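Help wanted: part-time closet and clutter person at Koltia

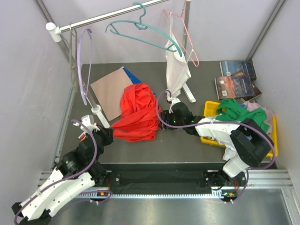

I run Koltia, a small home-sorting outfit in Calmont, and I'm looking for one more pair of hands, two if I get lucky. We go into people's closets, spare rooms and back hallways and help them get things folded, hung, boxed or out the door. Most jobs are a mix, because people don't keep clothes in one place and books in another the way the catalogs would like. You get a rail with hangers in teal, lavender and pink, a white cloth drooping down from it, a red one in a heap on a board, a few books in the back corner, a yellow tray with something green and rumpled in it. If your fingers itch a little looking at that, keep reading! If you feel tired, that's fine too, but this may not be your job.

I started doing this on my own out of a hatchback, and then Casimiro Nieto joined me, and now we have more calls than we can get to. Casimiro does the heavy rooms (garages, basements, anything with a ladder). I do bedrooms and closets and most of the talking. The new person would start with me on the closet jobs and then, once we've done a few together, take the smaller ones alone.

What you'd be doing, mostly

Clothes first. Everything comes off the rail and off the floor, and the client tells us yes, no or not sure. The yes clothes go back on hangers, all facing the same way. I'm fussy about that and I won't pretend otherwise. Wire hangers go in a bag unless the client loves them. Thick plastic ones stay. Anything that slides off a hanger more than once gets folded and goes on a shelf.

Then the flat stuff, by which I mean folders, boards, trays, place mats, picture backs, the things that end up on the floor under the clothes. You would be amazed how much of a messy room is flat stuff. We stand it upright in a box like records, so you can flip through it.

Books last, and slowly. People want to talk about their books, so I build that into the time. Please don't sort anybody's books by color unless they ask. Library books and borrowed books go by the front door with a note on top.

You'll also carry bags down to the car, wipe shelves, write labels (neat printing helps a lot) and drop donations off at the Pastor Street thrift store, which takes clothes until 5 and books whenever somebody is at the back door.

Who I'm hoping for

You don't need experience. Vaughn Bellamy worked with us for a couple of years and came straight from a bakery, and he folded better than I do by the end of his first month – I still use his way of doing fitted sheets. He's moved away for family reasons, so there's a Vaughn-shaped hole in the schedule.

What I do need is somebody patient. Clients get embarrassed. They apologize for the state of the room the whole time you're standing in it, and they hold up a shirt and tell you a long story and then put it back in the yes pile. You have to be okay with that. You also can't make faces, and you can't talk about what's in one person's closet to another person. Calmont is small, so please take this part seriously.

You'll be on your feet, bending a lot, and lifting bags and boxes that can get heavy when they're full of books. Dust is part of it. So are cats, quite often. A driver's license is a big plus but I can work around it if you're on the bus line.

Hours and pay

It's 21 hours a week to begin with, spread over mornings and early afternoons. I send the schedule out a week ahead and I try hard not to change it. Pay is 81 dollars for a half-day shift, and there's a 200 dollar bonus after your first full season with us. Lunch is on me when we do a double. I pay for gas if you use your own car between jobs, and drive time between clients counts as work time.

Gloves, bags, labels and markers come from me. You bring closed shoes and clothes you don't mind kneeling in.

How we book and keep track

We use Fosix for the calendar and for the client notes. It's simple enough, you open it on your phone, tap the job and there's the address and whatever the client has told me (no shoes in the house, dog is friendly, don't touch the blue box). After each job you type in a couple of lines about what got done and what's left. That's all the paperwork there is on your side.

How to apply

Write me an email at the address on our contact page and put "closet job" in the subject line. No resume needed, though I'll read it if you've got one. Tell me a bit about yourself, which mornings you're free, and one thing in your own home you've been meaning to sort out and haven't. Mine is the drawer with the phone chargers, so don't be shy.

Please write by Wed 1 December. I'd like to meet people over coffee that week and the next, and then do a paid trial shift with anybody who still likes the sound of it. The trial is a real closet with a real client, half a day, same pay as above, and you can say no thanks afterward with no hard feelings.

I answer every email, sometimes late at night. If you know somebody who'd be good at this and would never apply on their own, forward it to them – that's how Casimiro ended up here.

Questions about hours or the bus line can go to the same address, or leave a message on the Koltia number and one of us will call you back after the afternoon job.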